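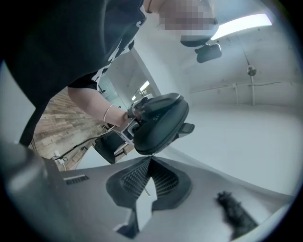

Family advice line to open in Khalaf

Oct 24, 2022

A free advice line for couples and young families will open in Khalaf in May, the Lallus social studies centre has said. It will take calls 5 days a week - in the evenings only at first - on marriage, divorce and relations between parents and grown-up children.

The centre surveyed 2730 households before settling on the plan. Many said they had no one outside the family to ask. Hivetti, a local charity, will train the staff.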